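11 November 2023

Up late, porridge standing up, desk by half nine. Meant to be at it by eight. Rain on and off. Rang Mum, she's fine, wants the big saucepan back.

Spent most of the morning on the desk and not on the work, which I will regret by Febuary when the Bilyk job is due. But couldn't think with all that stuff on it. Three mugs. Receipts. The Tumach catalogue I keep saying I'll read. All in a box, box under the stairs, done.

Cutting mat back out at last. Had forgotten how much I like it, green with the little white squares, makes me feel like somebody who measures things. Scrubbed the old glue off with washing-up liquid and an old toothbrush. Mostly came off. Monitor stays up, Darragh Dolan says I should put it on an arm on the wall and get the space back but that means drilling and I'm not drilling into that wall again, not after the shelf.

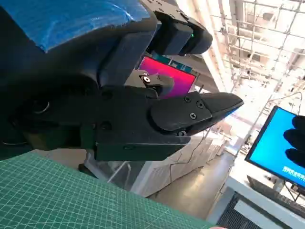 After lunch

Cheese on toast. Then the card for the Bilyk boxes. 400 sheets came, I'd asked for 200, so either they're generous or I can't type. Checked the email. I can't type. Paid now anyway, will get used.

Cut the first few by hand to see. Blade was blunt, dragged the corners, changed it, much better. Steel rule slides about though, needs a bit of tape on the back. Must get tape. Also must get: bulb for the landing, cat litter, stamps, something for Parveen's birthday.

Parveen Rathnayake rang about four, in the middle of me looking for the bone folder (in the cutlery drawer, don't ask). She's had a quote from Burnitz for the printing, cheaper than the last lot but they want 3000 minimum. Who needs 3000 of anything. Told her to ask for less. She said she'd already asked. We talked for an hour about her sister's kitchen instead.

Evening

Wiped the mat down, put blades in the tin. Left the screen on because I'll want the drawing first thing. Back aches, chair too low, keep meaning to sort it.

Soup. Half a film, fell asleep. Darragh text to say he's coming tommorow to borrow the good scissors. He still has the other good scissors.

Bins out. Bed.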